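Worktops and the cost of water

Bevan has supplied fitted work surfaces to schools, clinics and small laboratories for eight years. Its technical manager, who asked to be identified by role only, spoke to us in November 2025 on why surfaces fail and what buyers leave out of a specification.

Most claims, the manager said, concern joints. "The sheet itself rarely gives trouble. Water gets in at a cut edge, the core swells, and the joint lifts. By then the cheapest repair is a new length."

The company logged 3,116 fitted lengths in its last review. Of these, 325 were replaced early, most of them beside a sink. The manager puts this down to cut-outs sealed on the top face only. "The fitter runs a neat bead where the customer can see it. The underside is left bare."
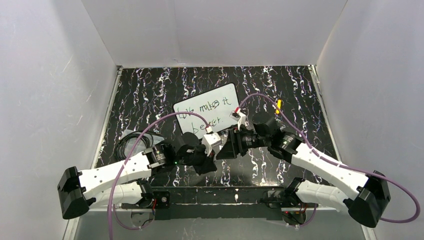 Black surface with white and lavender veining, and a small whiteboard reading "Love makes it better."

Pattern has no bearing on service life, in the manager's view, though it does affect complaints. Plain dark surfaces show dust and fine scratches under side lighting. Veined ones hide both, but the pattern has to be matched at every join, and that adds waste. "Order one spare length from the same batch – you will not match it later."

On cleaning, the advice was brief: mild detergent, a soft cloth, no standing water. Abrasive creams dull a gloss finish within months.

Bevan now seals all cut edges before delivery, including the rear edge. The change has applied to every order since June. The manager would not give a figure for the added cost, except to say that it appears as a separate line on the quotation.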